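Gripper Trials: Frequently Asked Questions
Stalwood Automation Notes
Last updated July 28, 2019

Which grippers are you comparing?
Two: the Aneck parallel clamp and the Qiu three-finger hand. Both are mounted on the same arm and run from the same Ekau controller, so the only thing we swap is the end of the arm.

Why kitchenware?
Readers kept asking for it. Boxes and blocks are easy for almost any gripper. Bowls and dishes are curved, thin at the edge and slippery, and a small error in the approach shows up right away.

How do you pick up a steel bowl with a parallel clamp?
By the rim. One finger goes inside, one outside, and the clamp closes until the force limit is reached. We start at a low limit and raise it in small steps. If the bowl swings when the arm turns, the grip is too close to the fingertips.
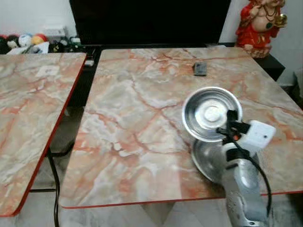
Shiny steel also causes trouble for depth cameras. Reflections leave holes in the depth image, so we set the grasp point by hand for these runs and don't score the camera on them.

Does the table surface matter?
Yes, more than we expected. On a glossy top a dish can slide when a finger touches it. Come straight down, and slow the last part of the move.

How many runs does each gripper get?
3000 cycles on the bench for wear, then 9 sessions with real objects. A session ends after 6 failed picks or when the object list is done.

What counts as a failed pick?
A drop, a miss, or a controller stop. A crooked grip that holds is marked as a pass with a note.

Can I use the Aneck clamp with a different controller?
We have only tried it with the Ekau. Check the connector and the supply voltage first.

Where should the gripper cable go?
Down the outside of the arm, with enough slack for a full wrist turn. Run the wrist to both limits by hand before you power up the gripper.

When will the Qiu results be posted?
In December. The Aneck results will go up at the same time.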